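Revulon Court Tracker: two months in, and I'm keeping it (mostly)

I follow corporate trials the way my brother-in-law follows hockey. Bribery, bid rigging, a chairman who swears he never read the memo - I'm there for all of it, and for years I did it with a messy pile of bookmarks and a spreadsheet that only made sense to me. So when my friend Subira Temba told me she'd moved her whole reading list over to Revulon, I figured I'd give it a real try before renewal time in March.

Quick version for people in a hurry: the alerts are great, the timeline is the best thing in the app, the search is a pain, and the phone version needs work. Longer version follows, get a coffee.

What it does

You pick a case, and Revulon collects the filings, hearing dates and news stories into one page. It also keeps a little card for each person involved (defendant, lawyers, judge, witnesses) so you can remember who is who when a trial drags on. My plan lets me follow 100 cases at once, and I can't imagine needing that many unless you do this for a living.

I tested it mainly on the Pellegrini case, the one where the shipping group is accused of paying a port official to get its lease extended. If you haven't been following it, Leonardo Parisi ran the group, Osvaldo Santoro was his finance chief, and the two of them have been telling very different stories ever since the indictment. It's a monster. The docket had 2924 entries the morning I added it, and I fully expected the app to choke.

It didn't! It took a few minutes to load and then everything was there, sorted by date, with the sealed items grayed out so you know something exists even if you can't read it. I love that. My old spreadsheet just had blank rows with question marks in them.

The timeline

Okay, this is the part I'd pay for all by itself. You get one long line with the court events on top and the company events underneath, and you can slide the two against each other. I had read plenty of stories about the lease extension and plenty about Santoro's resignation, and I had never noticed how close together they were until I saw them stacked up. You can pin your own notes to it too, and they stay put when new filings come in.

I do most of this in the evening at the table with a notebook open, and the timeline is what stays on my screen the whole time.
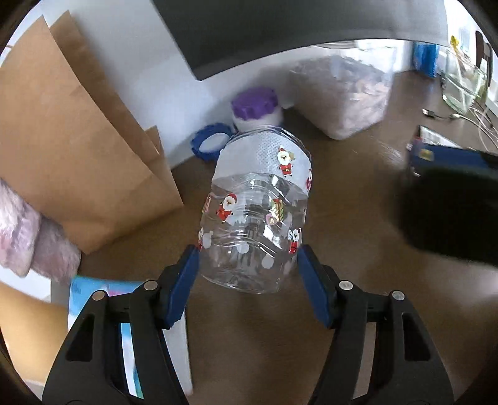 Alerts

You can ask for an alert on every filing (don't, you'll go nuts) or only on the big stuff: rulings, pleas, new charges, schedule changes. I left it on the big stuff and got 13 alerts in two months. Every one of them was worth opening except for a pair of scheduling notes that said the same thing twice.

They come fast, too. When the judge let in the testimony from Huguette Gaillard, the former bookkeeper, my phone buzzed while I was still in line at the pharmacy, and the full order was attached. I read the entire thing standing next to the cough drops.

Search, sigh

Here's where I get grumpy. Search only looks at titles unless you tick a box, and the box unticks itself every time you leave the page. Accents throw it off as well. Type Durán and you get Emiliano Durán, the lead prosecutor, with all his motions. Type Duran and you get nothing, not even a "did you mean." I wrote to support and got a friendly reply saying it was on their list, so we'll see.

Phone app

Fine for reading, bad for anything else. The timeline turns into a plain list, and notes I typed on the phone twice went missing before they synced. I write them on the laptop now.

How it compares

I used Prusinora before this. It's cheaper and the search is much better, but there's no timeline at all and the alerts tend to show up the next day. Sirthorpe is really built for law offices, and it's priced like it. If all you want is to keep up with one trial, the free level of Prusinora will do you just fine.

Would I renew? Yep, already did. I knocked off a star for the search and half a star for the phone notes, which leaves it at three and a half. Fix that checkbox and I'll come back and bump it up.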